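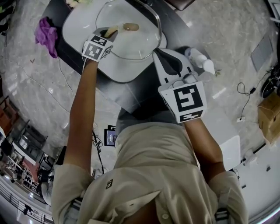

Unit 4: Tabletop Cooking With Small Electric Pots
Instructor: Theano Alexiou
Revised 2023-09-02

4.1 Scope
These notes cover lidded countertop pots used on a table away from a fixed kitchen. Built-in ranges are covered in Unit 6.

4.2 Table layout
Place the pot where the lid can be lifted without reaching across another appliance. Keep cloths on the opposite side from the controls. Bottles are stored upright with the cap closed. Power cables run behind the table and do not cross the walking path.

4.3 Lids
A clear glass lid allows the food to be checked while covered. Each opening releases steam and lengthens the cooking time. Lift the far edge first, so that steam leaves away from the face. Use a utensil with a soft tip on coated surfaces.
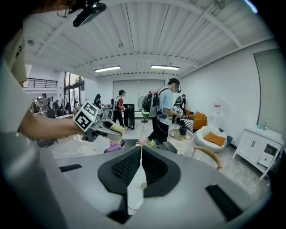 4.4 Room conditions
Large halls with high ceilings disperse steam quickly, but drafts from open doors and standing fans cool a small pot. Leave a clear route between work tables and seating. Bags stay off the floor next to the tables.

4.5 Holding temperature
Egg dishes that are kept warm for service are held above 60 °C. Record the reading at the center of the food, with the lid replaced between readings.

4.6 Reading
Nikolaidis, course reader, pp. 81-82. Exercise 23 is due at the next session.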